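Parcel tape letting go in cold storage

dkessler_pk
Posts: 155
We seal cartons with Trollico brown parcel tape, acrylic adhesive. Since March the flaps lift after a night in the cold room. Same board, same dispenser. Has anyone compared it with a hot melt tape?

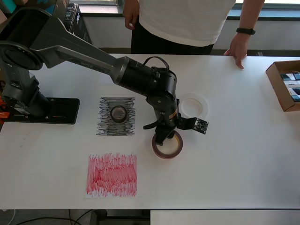

Cartons are sealed at room temperature and moved within 2 hours. I get lifting at the ends first, then along the center seam.

boxline
Acrylic needs time to wet out on recycled board. Leave them overnight before chilling. Endik hot melt grabs faster but gets brittle in the cold, so I would not switch.

mrow_300
Disagree. We ran 100 cartons on Endik at the Banbridge depot and none opened. Dwell time matters less than wipe-down pressure. Check the brush on the dispenser.

boxline
Virgin kraft or recycled? Those are different tests.

mrow_300
Virgin.

dkessler_pk
Ours is recycled, from Michailidis. Brush is worn on one side. I will replace it first and hold half a pallet overnight.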